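Ranger des cubes repères dans un bac rond sans abîmer les marqueurs

Matériel, Fiches d'atelier
Rédaction : Noemi Haverford

Cette fiche concerne les cubes blancs à marqueurs AprilTag et leur bac rond de stockage. Elle vaut pour les cubes imprimés comme pour les cubes moulés du lot Nestard. Les plaques planes font l'objet d'une fiche séparée.

Préparation du plan de travail

Choisir un plateau noir mat. Les arêtes blanches s'y détachent nettement et les rayures du revêtement se repèrent avant de marquer les pièces. Dépoussiérer au chiffon microfibre sec. Ne pas employer d'alcool à proximité des étiquettes : l'encre migre vers la bordure blanche et le contour du motif perd sa netteté.

Contrôle du cube

Passer le doigt sur les arrondis. Une bavure se reprend au papier abrasif de grain 300, à plat, en 2 passes au maximum. Vérifier ensuite chaque étiquette :
- la bordure blanche est complète sur les quatre côtés ;
- aucun angle ne se soulève ;
- la surface ne présente ni bulle ni pli.

Une étiquette décollée se remplace entièrement. Recoller un angle laisse une surépaisseur qui accroche la paroi du bac à la dépose suivante. Les planches Flustiva se découpent au cutter neuf, le long d'une règle métallique, en conservant toute la marge blanche.

Contrôle du bac

Le bac Zwahlen est rond, à parois intérieures courbes. Retirer les résidus du fond avec un pinceau souple. Un bord ébréché se ponce de l'intérieur vers l'extérieur. Si le bac glisse sur le plateau, poser dessous un disque antidérapant plus petit que sa base.

Dépose

Tenir le cube par deux faces opposées, sans appuyer sur les marqueurs si l'orientation le permet. L'amener au-dessus du bac, face inférieure horizontale, puis descendre verticalement.
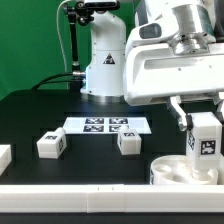 Marquer un arrêt dès que le bas du cube a franchi le bord. Corriger le centrage à ce moment, puis reprendre la descente jusqu'au contact et relâcher sans rotation. Un cube lâché de plus haut bascule contre la paroi et y frotte son étiquette.

Ne pas empiler. Pour un stockage prolongé, couvrir le bac et le tenir à l'abri du soleil direct, qui jaunit les faces blanches. Reprendre le contrôle des étiquettes tous les 6 mois ; pour le lot en service, le prochain est prévu en novembre.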